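Divina stood in front of the white cabinet and did not touch it. Her uncle Ottar had kept the key for 92 days – now it was hers.

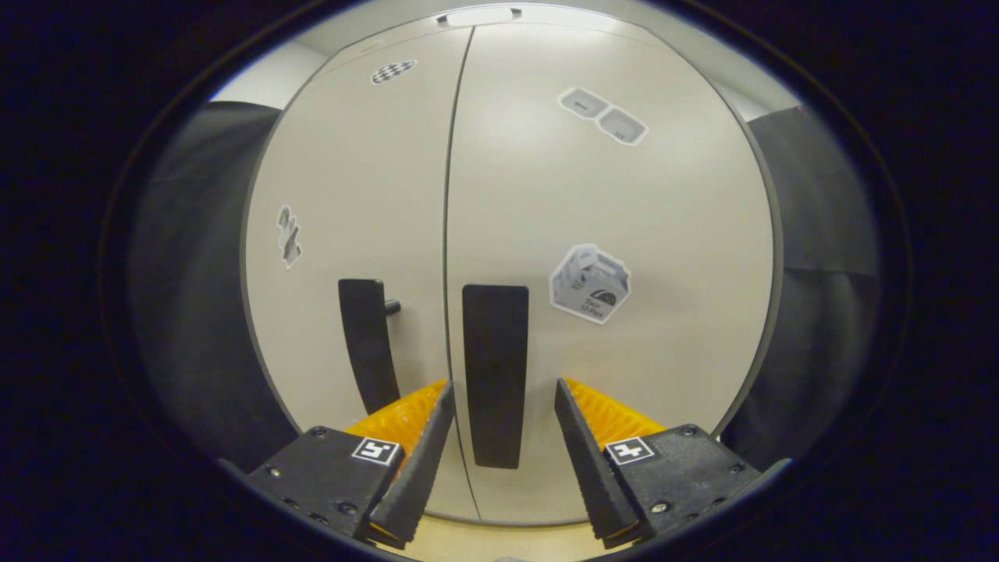 The two doors, with their black handles.

She remembered how he let her put stickers on them when she was small. He never took one down.

"Open it," said Yulan from the hall. "It is only a cabinet." 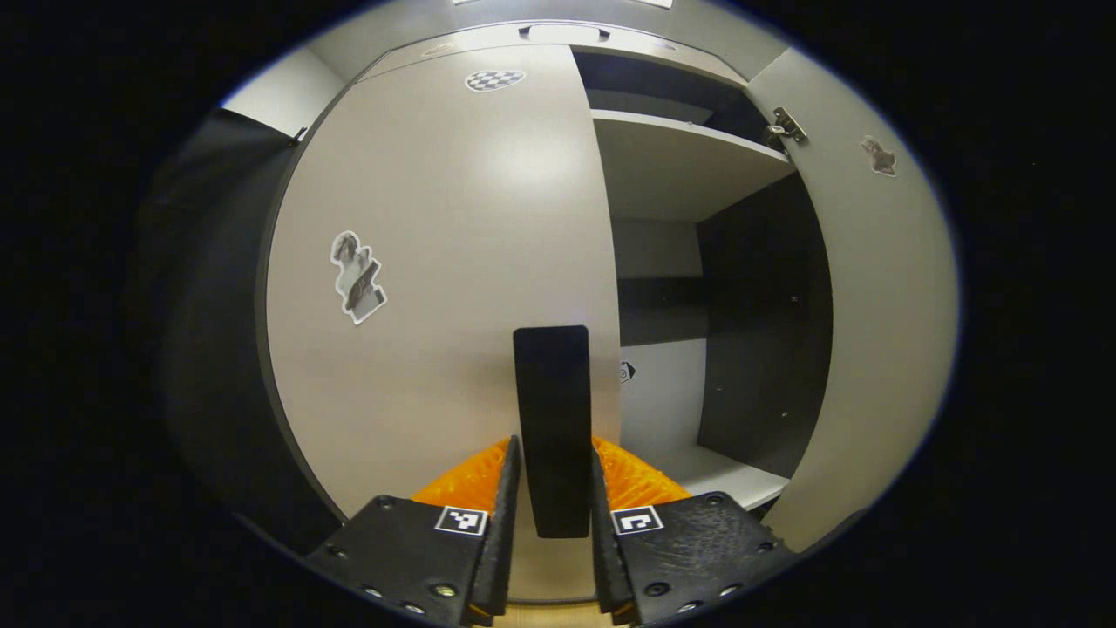

Divina thought of his coat from Madano, and of the smell of his tobacco. She was afraid that the smell was gone – and more afraid that it was not.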